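Planning for a Robotic Suturing Bench: What Goes in the Budget
Speaker notes, Cisthorpe equipment planning workshop, morning session

Opening. Wait for the doors to close. Say where the material comes from: the Prorbridge training center, first full year of running a suturing bench. I wrote the equipment request and then had to live with it. The list price of the arms gets all the attention in a request like this. I will spend most of the time on the other lines.

Ask who in the room has a request going in before the fall. Ask who already has arms and is paying to keep them running. If most hands go up for the second, shorten the purchase section and go to consumables early.
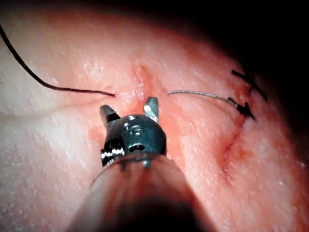

Notes page 34

Start with the work. Before you price anything, write one paragraph on what a session is. Ours is interrupted stitches along a short cut, tied and trimmed, then on to the next cut. From that paragraph you get the instruments, the thread, the needles, the practice material and the hours. We skipped it on the first draft. The draft had two full instrument sets for tasks we have never run, and no line at all for practice material.

Purchase section. Three headings on the handout: the arms and console, the instruments, the room. Keep them apart in your request. Our finance office depreciates the first, expenses the second and sends the third to a different building fund. When we put them together the whole thing came back in May with a note asking us to split it. That cost us a month.

Room costs people forget: power on its own circuit, floor loading survey, a sink, a lockable sharps cabinet. Sodbridge had to move a doorway. Check the crate size against the freight elevator before you sign. 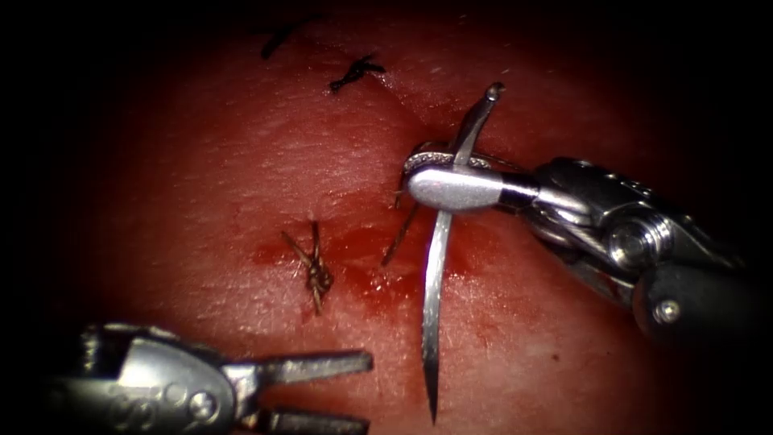

Instruments are a running cost. Ours have a set number of uses, and a long practice day eats through them the same way a clinical day would. Budget them by session and put the session count next to the figure so a reviewer can follow it. The needle driver goes first on our bench. Look at how much it is asked to do: closed hard on a curved needle, a third of the way along, with the textured edge of the jaw doing the gripping. The grasper waiting open on the other side has an easier life. So we buy them in unequal numbers now. The standard bundle we were quoted had them equal, and Kermani, our supplier, changed it when we asked. Ask for this before the quote is issued. Changing it afterward meant a new purchase order.

Utilization. Show the chart. First year, 76 percent of booked hours were used. The rest went to late cancellations and waiting on parts. If you promise full use in the request, you will be asked about it at the end of the year. Put in a number you can defend.

(Pause for questions here if running ahead of time. If running late, skip the chart and say the number.)
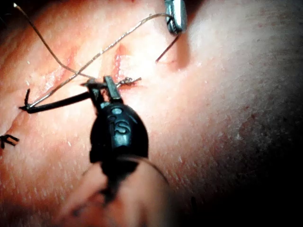

Thread and needles look too small to argue over, and that line was the first one cut from our request. We put it back at $2,000 and spent all of it. Tying takes a lot of thread when people are learning. The needle stays in one instrument, the other takes hold of the strand, and the length lying between them has to be long enough to work with. After a few knots on the same cut, what's left is too short for the next person. We tried issuing shorter lengths to save money and went back to the long ones after two weeks. Order one size of needle to start with. Buy black thread if you have the choice, as it is easier to find on camera when you review recordings.

Camera line. We review close views from the instrument side as well as the fixed view. Storage for that was missing from our plan. Get a monthly figure from IT and ask whether it includes backup. Ours did not.

Staff time. One technician for setup and teardown, paid for both ends of the session. We budgeted for the middle only. A two-hour booking takes closer to four hours of the technician's day.

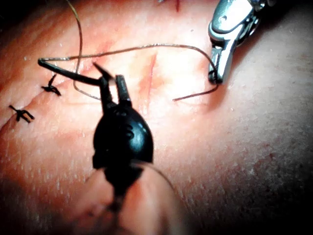
The service contract is the last big line. Read what it says about response time, and about training use, which some contracts treat differently from clinical use. Ours allows remote diagnosis at no charge and bills the site visit. We used one site visit in the first year and have planned for two in the second. Also find out who pays shipping when an instrument goes back under warranty. We pay one way.

Contingency. We hold a small amount back until the second half of the year and release it to instruments if nothing has broken.

Hand out the worksheet now. There are 50 copies on the side table, and the blank columns are meant to be filled in by hand. Give them ten minutes with it. Walk around. The usual sticking point is the session count, so have people start from room bookings and work down.

Questions. Likely ones: leasing (we looked, the term was longer than our grant), secondhand arms (check the software license transfers), sharing with another site (Sodbridge and Prorbridge share spare parts only). Finish by 11:30, the room is booked after us.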